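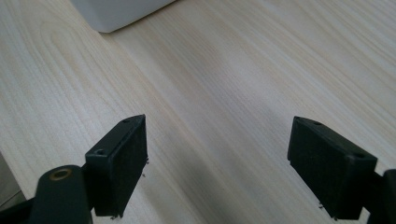 Ambrose
Speaker notes – "Will the box save you?" – June 20, 2019

Slide 1. Wait for people to sit down. Don't thank the sponsor twice.

Say hello, then straight in. I was asked to speak about home organizing, and I think the person who asked expected me to be in favor of it. I'm in favor of finding my keys. Everything past that I would like to see proved.

Slide 2. The claim. Read it off the Plendora catalog, slowly: "A place for everything gives you back your day." Ask the room: which part of the day? Leave a gap. Someone always says Sunday.

The catalog has 224 pages. I read all of them. There is no mention anywhere of owning less, and you wouldn't expect one from a company that sells containers. Keep the tone light, some people here will have the full set.

Slide 3. The Celidik survey. This is the one everyone quotes, so spend time on it. 719 people answered. They were asked if they "felt calmer" after buying storage products. Most said yes. Points to make:
– They had all just bought storage products.
– The survey came in the same email as a discount code.
– No second survey a year later. I wrote and asked. I got a discount code.

Pause for the laugh, but don't milk it. The serious point is that feeling calmer on the day you spend money tells us very little about the state of the closet by winter.

Slide 4. Lids.
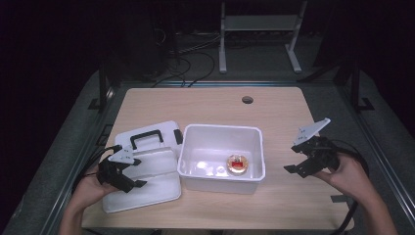

Open box, lid to the left, one small round container inside.

Talk about lids here. My view is that a lid is where most systems fall apart. To put one thing away you have to move whatever is on top, undo the latch, find somewhere to set the lid down, and then do it all again backward. People will do that for a week. After that things get left on the lid, and the lid becomes a shelf.

I can't prove this either. Say so. I have my own house and a lot of complaining emails to go on. But if someone is going to sell me a method, I'd like them to have tested it on a tired person with a bag of groceries in each hand.

Slide 5. Labels. Go quickly, we will be short of time. The Plasia label set comes with 100 labels, and 14 of them are for kinds of flour and sugar. Ask who has more than two kinds of flour. (If it's a room full of bakers, skip to slide 6.)

Slide 6. What I do think holds up. Careful here, don't turn into a salesman.
– Keep things near where you use them. Boring, old, seems to work.
– Leave a box out of the plan until you know what goes in it. Buying the box first is how you end up storing boxes.
– If you haven't opened something since last June, the container was never the problem.

Slide 7. Questions. Expect "but what about kids' toys" – answer: open bins, low down, and lower your hopes. Expect someone from Plendora. Be polite, ask them for the follow-up numbers, and offer to read them out at the next meeting.

Leave the clicker on the lectern for the next speaker.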